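# Planning a Self-Guided Day at Drilside Canyon

You don't need a guide for Drilside, but a little planning the night before will save you a long wait at the gate.

1. Reserve a parking spot online. There are 84 spaces at the Hollis lot, and from May on they fill by 9 a.m.
2. Download the trail map before you leave home. Cell service ends a few miles past the last gas station.
3. Pick one trail. The Rim Loop climbs 300 feet and takes two hours. The Cerance Trail climbs 900 feet and takes most of the day.

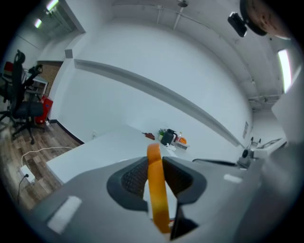

*White tabletop and wood-patterned floor.*

4. Pack two quarts of water per person for the Rim Loop and twice that for Cerance. The only tap is at the lot - fill up before you start walking.
5. Set a turnaround time. If you haven't reached the overlook by 1 p.m., head back the way you came.

If you miss out on parking, take the shuttle from Drasteo. Buy the return ticket at the same time as the outbound one, and check when the last bus leaves the canyon.

Dogs are allowed on the Rim Loop on a leash. They aren't allowed on Cerance or on the shuttle.

Trail times were walked and checked by Kirsty Goodwin. Add half an hour if you're bringing kids.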